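**Partanen Fund, interim report, Jul 22, 2023**

The Mateder toy library is open again, and the roof leaks only over the biography shelf, where traffic was light anyway. We have 3949 items cataloged. The 12 missing puzzles are still listed as "on loan," in a hopeful spirit.

Your grant paid for shelving, a label printer and new stock for the under-fives, mostly blocks and cubes in bright colors.

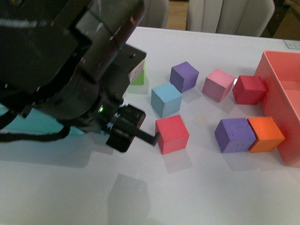 One parent wrote in the comment book that the two-week loan is too short, as it takes her son the first week to admit he likes anything. We have moved to three weeks and late returns have dropped, mostly by definition.

Still open: the Grastska branch wants Saturday-style hours on a weekday budget. We ask to carry $1631 over to November for the second shelving order.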